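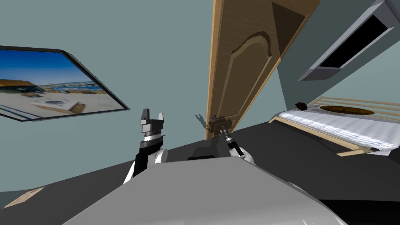

Annapurna Hegde wrote in to say she'd followed my advice on cleaning painted walls and ended up with streaks running right down to the skirting board. She wanted to know if she should have started at the top. No, Annapurna, start at the bottom! I know it feels backwards. Dirty water dribbling onto a dry, grubby wall leaves tracks that are a pain to shift, but on a wall that's already been washed they wipe straight off. So work from the bottom up, in patches as wide as your arm reaches, and rinse each one before you move along.

My mix is a bucket of warm water, a small squirt of dish liquid and a splash of white vinegar (skip the vinegar on limewash or anything chalky). I use an old cotton singlet torn in half - one half for washing, one for rinsing. Flat paint marks if you so much as look at it, so try a spot behind the door first and keep your hand light. If the colour comes off on the cloth, stop there and buy a tin of touch-up.

For greasy patches near the stove I make a paste of bicarb and water, leave it 3 minutes and wipe it off with a damp cloth. Crayon comes off with the same paste and a bit more patience. Blu Tack stains are another matter, and I've mostly given up and hung a calendar over mine.

While you've got the bicarb out, do the kitchen drawer. Mine gets emptied every September when the windows can finally stay open, and the grey fluff that collects under the cutlery tray is a disgrace. Everything goes onto the table in a great heap, the drawer gets a vacuum and a wipe, and only what I've used since last spring goes back in.
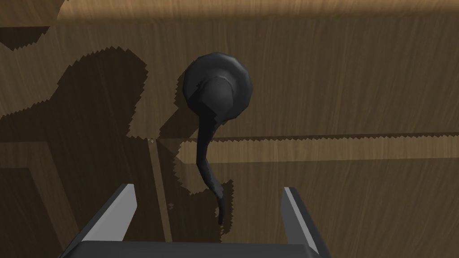

Wooden spoons that have gone furry get a light sand with fine paper, then a rub of food-grade mineral oil, left overnight on a rack. Don't soak them and don't put them through the dishwasher. I did that to my mum's good one and it split from the handle halfway down the bowl.

The table itself gets oiled 2 times a year, always along the grain. I used to slather it on and then wonder why my sleeves stuck to it for a week. Thin coats, and buff off whatever hasn't soaked in after half an hour. Oily rags must be laid out flat outside to dry before they go in the bin, never scrunched up in a ball, as they can heat up and catch fire all on their own.

Next time I'll get to the flyscreens, and the smell in the laundry trough that three of you have asked me about.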